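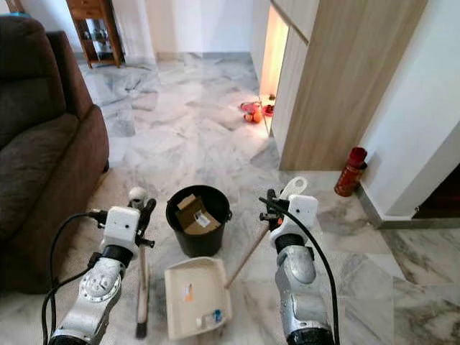

Dustpan, broom and bucket on the marble floor of a living room in the Espiritu building.

The Espiritu apartment building has changed the way floor litter is collected and sorted in its furnished units, according to a housekeeping notice dated 2/16/23. The new routine covers all 58 units and applies to marble floors only. Rugs are still vacuumed.

Under the notice, dry litter is swept into a long-handled dustpan before any mopping starts. Small scraps, caps and stickers go from the pan into a round floor bucket. Shipping boxes are kept out of the trash chute and carried down whole or folded. The chute was blocked in November by cardboard from a single floor, and clearing it cost $1,179.

The notice sets the order of work: sofa side first, then the open floor, then doorways. Sweeping is done toward the pan in short strokes, with the lip held flat against the tile. Grit left on polished marble dulls the finish – the building had 328 square feet of tile repolished last year.
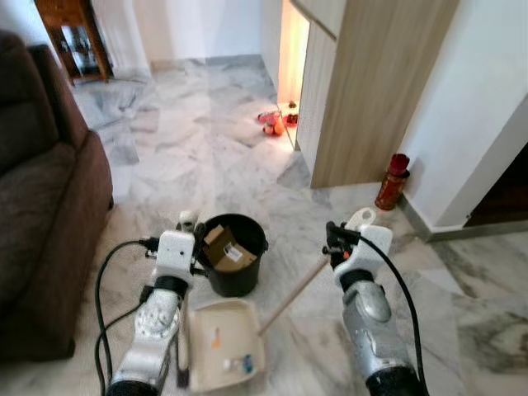 Branwen Samuel asked whether tenants would have to buy their own long-handled pans, and said the short ones supplied until now were hard on the knees. The notice states that one pan and one broom will be issued to each unit at no charge. Replacements are $4 for a pan and $6 for a broom.

Labels on boxes do not have to be removed. An earlier draft called for them to be peeled off, and that line was dropped after the recycling hauler, Numier, confirmed it accepts labeled cardboard.

Wet waste and glass are outside the routine and go down by the service stairs as before.
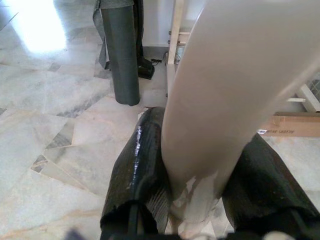 By Efa Landeg | Building News

Handles and poles may be leaned or stood on marble only if the end is clean. Chipped coating is to be reported at the front desk, where worn handles can be exchanged. Buckets are emptied at the end of each cleaning and stored dry.

Questions on the notice go to Themba Pretorius at the front desk.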